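20th December

Up before it was light again, with the heating only just ticking on in the workshop and my good mug left at home, so I had to make do with the chipped one. I had promised myself that today would be the day I got the Windgate gripper sorted out properly before the holidays, and I very nearly managed it, though of course it took far longer than I had told everybody it would.

The trouble has been the same since July, when we changed over to the Clanar fingers. They are lovely things, slim and nicely made, but they sit a shade further forward than the old pair did, and the copy of the hand that lives in the simulator never quite caught up with them. So the real gripper would close where it ought to, and the simulated one would close a little early, and whichever of the two I adjusted, the other would sulk. I have been putting up with it for months, which is silly of me really, as I grumble about it every single time.

So this morning I took the fingers off the real hand, gave the mounting faces a good wipe (there was a surprising amount of fluff in there, goodness knows where it comes from), and put them back with fresh screws. I do them up in two goes now, just nipped at first and then properly tight once both fingers are standing square. I measured from the mounting face to the tip with the calipers, wrote it on the back of an envelope, lost the envelope, and measured it all again. Then I typed the new numbers into the Verside file, crossed my fingers, and loaded up the muddle of kitchen and workshop odds and ends that we use for trying things out.

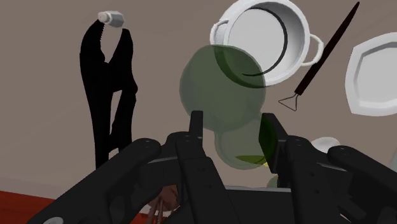
Looking along the fingers in the simulator, with the green shapes, the pot and the pliers beyond.

I was so pleased to see both fingers standing upright with a bit of a gap between them! I do like having see-through things in there as well, as I can keep an eye on what is behind them while I fiddle. The pliers have a little white nut up at their jaws, and I have grown rather fond of it.

After that it was the slow part. I opened and closed the simulated hand, then went over to the bench and did the same with the real one, then back to the chair, and so on until my knees complained. By the 14th go the two were closing so nearly together that I stopped for a sandwich. I did another 15 afterwards for good measure, and only the very last one looked off, and I rather think that was me pressing the button late.

The links I left alone, apart from a drop of oil at the pivots on the real hand and a look over the screws. One on the right side had worked itself a tiny bit loose, so I nipped it up and put a dab of paint across the head, and I shall be able to see if it creeps round again. I must remember to order more of that paint, as the pot is nearly all skin.

Vlad, the old test rig in the corner, still wants its cable seeing to. The outer covering has rubbed where it goes round the elbow and I have only got tape on it. I had meant to do that today too, but by then it was dark and I wanted my tea. The numbers are saved, with a copy on the other machine, and I have pinned the second envelope to the board above the bench.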